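Skirkier (apple)

Skirkier is a cultivar of domesticated apple grown mainly for cooking and for pressing into juice. It is named after the village of Skirkier, where the original tree stood in the orchard of a former mill. The variety is also sold as Skirkier Red and, in older nursery lists, as Funell Seedling.

History

The earliest known mention of an apple from Skirkier is in a rent roll of 1534, which lists two baskets of fruit owed each year by the miller. Whether this was the same variety is not known. The modern cultivar was first described by the grower Ibrahim Ezeani, who took cuttings from the mill tree and grafted them at his nursery in Skanell. The original tree was lost in a storm, and all trees now in cultivation descend from the Skanell grafts.

Description

The tree is of medium vigor with a spreading habit. It flowers late and so often escapes spring frost. The fruit is small to medium, round, and dark red when ripe, with a dull skin that turns slightly greasy in storage. The flesh is cream colored, firm, and sharp. It breaks down to a smooth puree when cooked.

Skirkier is not self-fertile and needs a pollinator nearby. Nwachukwu, a dessert apple that flowers in the same period, is usually planted with it.

Cultivation

Trees are commonly grown on semi-dwarfing rootstock and begin to bear in the third year. Fruit is thinned in July to one or two apples per cluster. Without thinning, the tree tends to crop heavily only every other year.

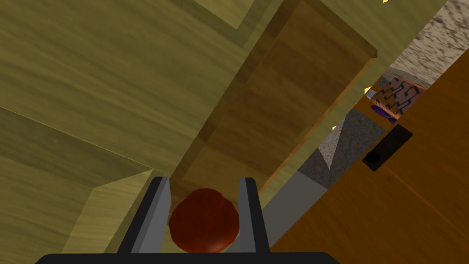
Picking starts in early fall. The stalk is short, and apples left too long are pushed off the spur by their neighbors. In a cool store the fruit keeps for two months, after which it loses acidity and becomes mealy.

The cultivar has fair resistance to scab but is prone to canker on wet soils.

See also

Nwachukwu (apple)
List of apple cultivars
Cooking apple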